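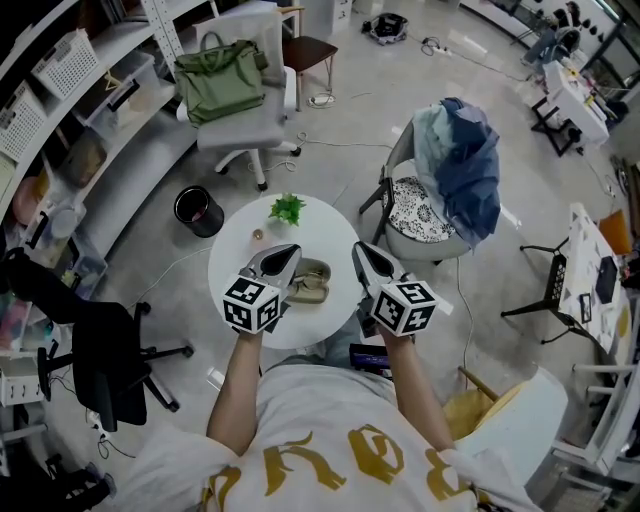

*Gold-frame glasses on their case, round table.*

**Voklow – house check before the Trimholm screenings**
Walked by: Primo De Luca
Start: Sunday, 8:40 am
Key: OK / FIX / ASK

## Auditorium

- [x] Capacity sign posted, reads 276 – OK
- [x] Row letters readable from both aisles – OK. Row K is faded, still fine
- [ ] Step lights, all 32 – FIX. Two out on the left side going down from the booth. Spares ordered. Do not open the left aisle dark, use the clip lights till then
- [x] Seats tip up on their own – OK except F11, taped off. Don't sell it, box office told
- [ ] Carpet edge at the front ramp – FIX. Lifting again. Glue didn't hold last time, wants a metal strip
- [x] Wheelchair spaces clear – OK. Somebody had parked the Q&A stools in them, moved
- [ ] House lights come up on the fire alarm – ASK. Didn't get to test, alarm company has to be on the phone for it

## Exits

- [x] Front doors, both leaves, push bars – OK
- [x] Exit left of screen – OK, sticks a bit at the top
- [ ] Exit right of screen – FIX. Opens but the poster stand is in the way outside. Move it befor the matinee and leave it moved
- [x] Exit signs lit with the house dark – OK. Ruggiero complained the right one spills on the picture. It does, a little. Sign stays on, no hood, no tape
- [x] Alley clear to the street – OK at 9:15. Check again after the bar delivery

## Booth

- [x] Extinguisher, tag 1573 – OK, gauge in the green, pin in
- [x] Port glass clean, no cracks – OK
- [ ] Lamp hours – 1824 on projector one. Inside the limit but change it before the closing film. Face shield and gloves for the change, no exceptions, old lamp goes in its own box
- [x] Exhaust fan running, pulls a tissue – OK. Noisy. Can hear it in the quiet parts of the short program from the back row
- [ ] Film prints – FIX. Two cans on the floor behind the door, somebody will go over them. Get them up on the bench
- [x] Nitrate? None on the schedule. If a collector shows up with some, it doesn't come in the building
- [ ] Power strip under the rewind bench – FIX. Daisy chained. Unplugged the second one and the kettle with it, sorry
- [x] Intercom to box office – OK

## Screen and stage

- [x] Masking runs both ways, stops where it should – OK
- [x] Speaker stands chained – OK
- [ ] Stage edge tape – FIX. Worn off in the middle, right where guests step down after the talk. White tape, not grey, grey is useless in there
- [x] Mic cables taped flat – OK
- [ ] Strobe warning for Primuden – ASK. Reel four has the club sequence, runs a good while. Need it on the door, on the ticket page and said out loud in the intro. Distributor's note only says "flashing", want somthing clearer 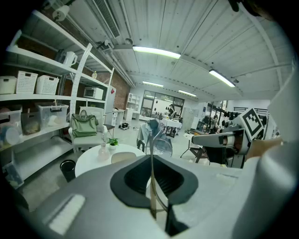
## Lobby

- [x] Floor mats flat – OK
- [ ] Line for the evening show – FIX. Ropes send people across the stairs. Turn it toward the windows
- [x] First aid kit behind the counter – OK, low on small bandages
- [ ] Popcorn machine cord – FIX. Warm at the plug after an hour. Off until the electrician has looked

Finished 10:50. Left aisle lights and the right exit first, rest by the evening show. – Primo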